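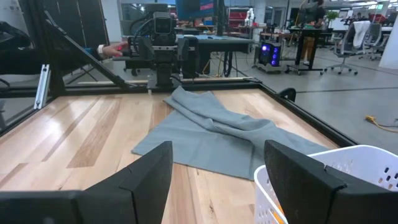
Section 3. Carburetor Float Level and Idle Mixture

Print this page | E-mail this page

Applies to the Zunavon two-barrel downdraft carburetor as rebuilt with the Ragab overhaul kit. Single-barrel units are covered in Section 4.

Before you start

The float level must be set before any idle adjustment is made. An incorrect fuel height in the bowl will change the mixture at all engine speeds and cannot be corrected at the idle screws.

Tools needed: flat-blade screwdriver, needle-nose pliers, float gauge from the kit, vacuum gauge, tachometer, wheel chocks.

CAUTION: Gasoline vapor can ignite from a spark or a hot surface. Work outdoors or with the garage door open. Disconnect the negative battery cable before opening the fuel system. Keep a fire extinguisher rated for fuel fires within reach.

3.1 Setting the float level

1. Let the engine cool completely. Park on level ground, set the parking brake and chock the rear wheels.

2. Remove the air cleaner and label each vacuum hose as it comes off. Cover the throat of the carburetor.

3. Place a drain pan under the fuel inlet fitting. Hold the inlet with one wrench and loosen the line nut with a second wrench. Plug the line.

4. Disconnect the choke rod at the upper lever. Keep the clip.

5. Remove the bowl cover screws. The two screws nearest the choke are longer than the others and must go back in the same holes.

6. Lift the bowl cover straight up. Do not tilt it while the float is still inside the bowl.

7. Discard the old gasket. Fit the new gasket to the cover dry. Do not use sealer.

8. Turn the cover upside down so that the float rests on the needle by its own weight. Measure from the gasket face to the nearest point of the float. The correct distance is 13 mm.

9. If the distance is wrong, take the float off its hinge pin and bend the small tang with the pliers. Refit and measure again.

NOTE: Do not press the float against the needle to make an adjustment. The needle tip is soft and will take a permanent groove. A grooved needle causes flooding and must be replaced.

10. Turn the cover right side up and check float drop. The float must hang freely without touching the bowl wall.

11. Refit the cover. Start all screws by hand, then tighten evenly in a cross pattern. Connect the fuel line and choke rod.

12. Uncover the throat and reconnect the battery. Start the engine and check the inlet fitting and gasket for leaks. Stop the engine at once if fuel is visible.

3.2 Setting the idle mixture

1. With the engine off, turn each mixture screw in until it seats lightly, then back it out 2 full turns. Forcing the screw will damage the seat.

2. Connect the vacuum gauge to the manifold port below the throttle plate. Refit the air cleaner and all hoses.

3. Run the engine to normal operating temperature. The choke must be fully open.

4. Set the idle speed to the figure on the underhood label.

5. Turn one mixture screw in slowly until vacuum begins to fall, then out until the reading is highest and steady. Repeat for the other screw.

6. Reset the idle speed and go over both screws once more.

WARNING: Keep hands, sleeves and test leads clear of the fan and belts. Do not run the engine in a closed space.

If the engine does not respond to the mixture screws, look for a vacuum leak at the base gasket or a blocked idle passage. See Section 7.

Overhaul kits and float gauges are stocked at the Clultville and Skultow parts counters.

Revised 14 Apr 2018

3 comments | 13 shares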